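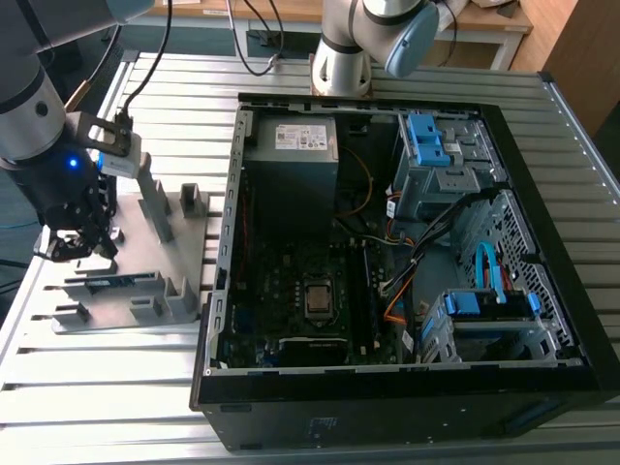

3. Instalación del módulo de memoria

Estas instrucciones sirven para las torres de escritorio que Trilwood entrega reacondicionadas. Reserve 20 minutos.

Precaución: apague el equipo y desenchufe el cable de corriente antes de abrir la caja.

3.1 Tumbe la torre y retire el panel lateral.

3.2 Toque una parte metálica sin pintar del chasis.

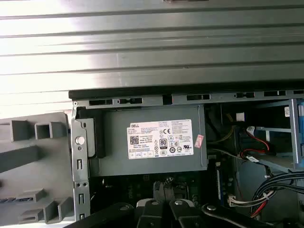 Anote los datos de la fuente antes de pedir cualquier repuesto. Figuran en la etiqueta blanca pegada a la carcasa - en este equipo, con la marca DELL arriba a la izquierda y el sello 80 PLUS hacia el centro. No despegue la etiqueta ni abra la fuente.

3.3 Localice las ranuras de memoria, al lado del procesador. Aparte los cables sin tirar de los conectores.

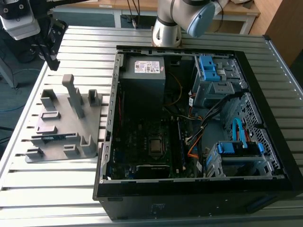 Figura 3-2. Torre abierta, con el pestillo azul de la bahía a la derecha.

3.4 Abra los pestillos de la ranura.

3.5 Sujete el módulo por los bordes y haga coincidir la muesca con el saliente de la ranura.

3.6 Presione por los dos extremos hasta que los pestillos se cierren. Si queda torcido, sáquelo y repita el paso 3.5.

Nota: no toque la palanca del zócalo del procesador.
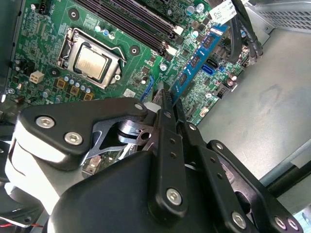

Figura 3-3. Zócalo del procesador y ranuras de memoria.

3.7 Coloque el panel, conecte la corriente y encienda el equipo. Si se oyen más de tres pitidos, apáguelo y revise el módulo.

Revisión: Dace Butkienė, 10 de noviembre de 2022.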